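About Rasisari

Rasisari is a small automation workshop. We work on tabletop handling tasks, mostly sorting, picking up and putting away small items, and we build and test the tools that do them. Our customers are packing rooms, repair shops and a few schools that want equipment their staff can look after on their own.

The company was started by Luzius Trummer, who had spent 11 years fixing conveyor controls and wanted to work on something smaller. He still runs the shop and still answers a good share of the phone calls. There are 15 of us now. Most of the staff came from machine repair, electronics or teaching, and two came straight from our own training program.

What we do

Our main product is Pruvumora, a handling package made up of a hand tool, the software that goes with it, and a set of task sheets written for the customer's own parts. A task sheet says what is on the table, where it should end up, and how a person would do it. We write these together with the people who do the job today. It usually takes a few visits to get one right.

We also repair and refit older equipment, including equipment we did not build. If we can't get the parts, we will tell you so on the first visit – we don't charge for that one.

Open days and visits

We hold an open day twice a year, in our building on the Clevamlow side of the canal. The winter one is in December. Doors are open from morning to late afternoon and there is no fee. You can walk through the assembly area, talk to the people at the benches, and watch table work being done in the brick-walled room at the back. Visitors who want to try a hand tool can sign up at the front desk when they arrive. Turns are short, so come early if that is the part you care about.

Outside of open days we take groups by appointment. A group visit lasts two hours. The first part is a talk and the rest is spent at a table. We keep groups small enough that everyone can see what is going on. 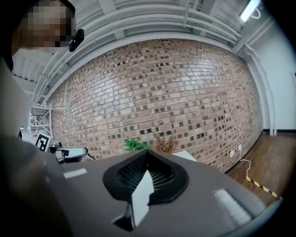

Table work with the black mesh tray, back room.

The demonstrations use plain things. We like trays, strips, small parts and other items that can be found in any workplace, and visitors are welcome to bring something of their own for us to look at. Light, bendy or see-through items are harder to handle than most people expect, and they lead to the best questions. A demonstration does not always go smoothly. If a pick fails we do it again and talk about why.

Teachers who book for a class get a short worksheet ahead of time. It covers grip, reach and how to describe a task in steps. Ages 12 and up work best.

Carrier program

Carrier is our training program for people who are new to automation work. It runs in the evenings over one season, and trainees spend most of their time at the tables. They learn to set up a task, run it many times in a row, and write down what happened in a way that someone else can use. Last season's group logged 1,898 runs between them. Those notes went straight into our task sheets, and we now use the same log form for customer jobs.

No degree is needed. You should be comfortable standing for a while and be willing to repeat a job until it is dull.

Visiting us

The entrance is on the street side, up one step. There is a ramp at the loading door – ring the bell and someone will come down. Please wear closed shoes and tie back long hair. Some of the floor is marked with black-and-yellow tape, and we ask visitors to check with a staff member before they cross it. Bags and coats can be left at the front desk.

Street parking is limited on weekday mornings. The bus stop is across the bridge, a few minutes on foot.

To book a group visit, ask about Carrier, or send us a task you would like looked at, use the contact form or call the shop during working hours. Tell us what you handle, how many people are coming, and whether anyone in your group needs the ramp.

Page updated February 19, 2024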